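Call for participants: two people wanted for a robot arm build in Feltville

We are the Vimden workshop, a shared workshop on Prirkargate, and we look for 2 persons who would like to join our robot group from January. The work is not paid. You get a key to the workshop, free use of the tools, and a place at the bench on Tuesday evenings.

The project has the name Çınar. The aim is simple to say and slow to do: the arm must take blocks out of a tray and put them back in another order, without a person helping. We have the arm on its base, we made the tray and its sloped walls ourselves, and the gripper is our third version. The first one was too wide for the corners. The second was good but its fingertip bent every week.
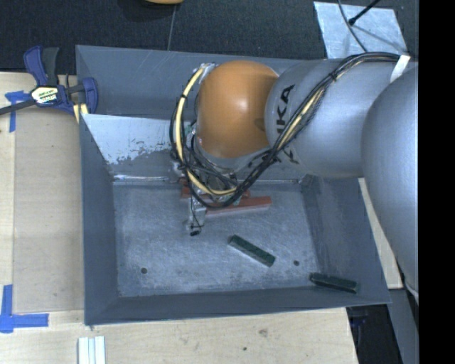

What is missing now is mostly patience and a few skills that we do not have in the group. Blocks that stop close to a wall are still difficult, and the cables on the wrist need a better path, so that they do not hang in front of the gripper. We also want to write the program for the order of the blocks again from the beginning. The present one was written by three different people and it shows.

We would be happy to hear from you if you can do one of these things:

- small mechanical work, for example filing, drilling and making brackets
- cable work and soldering
- programming in Python, also at beginner level if you like to read other people's code

You do not need experience with industrial arms. Each new person gets 2 evenings of safety introduction before touching the controller. You must be 18 or older, and please be able to come at least three Tuesdays in a month. We start at 7 p.m. and we close the door at 10.

There is a materials fee of 15 dollars per month. If this is a problem for you, write it in your message and we will find a solution.

To apply, send us a short text about something you built or repaired, also if it did not work at the end. One page is enough. You can leave it in the Vimden mailbox at Prirkargate 33, Feltville, or bring it on a Tuesday and look at the arm at the same time. The bell is broken, please knock.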